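About Kokex Yarns

A small wool shop with a big table, and always room for one more chair 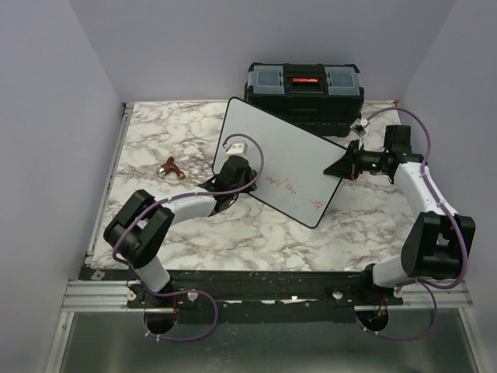 How we began

Kokex started in the front room of Ratih Krishnan, who had inherited more sock yarn than any one person could knit in a lifetime and thought she might sell a little of it. A little became a lot, the front room became impassable, and one March we took the lease on the old button shop in Rondonuwu Lane. We kept the button drawers, by the way -- all 102 of them -- and yes, you are very welcome to rummage.

What we sell

Mostly wool, with some cotton for the summer and for anyone who itches. Our own line, Ememer, is a soft double knitting yarn that comes in 12 shades and forgives a good deal of ripping back. We also stock needles, hooks, stitch markers and those little row counters that everybody loses down the side of the sofa.

Classes and the Trovau circle

Kamarul Hutapea teaches our beginners' crochet course over five evenings, and he is wonderfully patient with left-handers (being one himself). If you already know your way round a pattern, do come along to Trovau, our knitting circle, where people bring whatever they're working on and there is usually cake. We keep the group small so that everyone can hear each other, so please ring first.

Stuck on something?

Bring it in! Dropped stitches, a heel that won't turn, a cardigan your aunt left half finished -- we love a rescue, and if it takes us under ten minutes there's no charge. Longer repairs are usually ready in three weeks, a bit more in winter when everyone's jumpers come out of the cupboard at once.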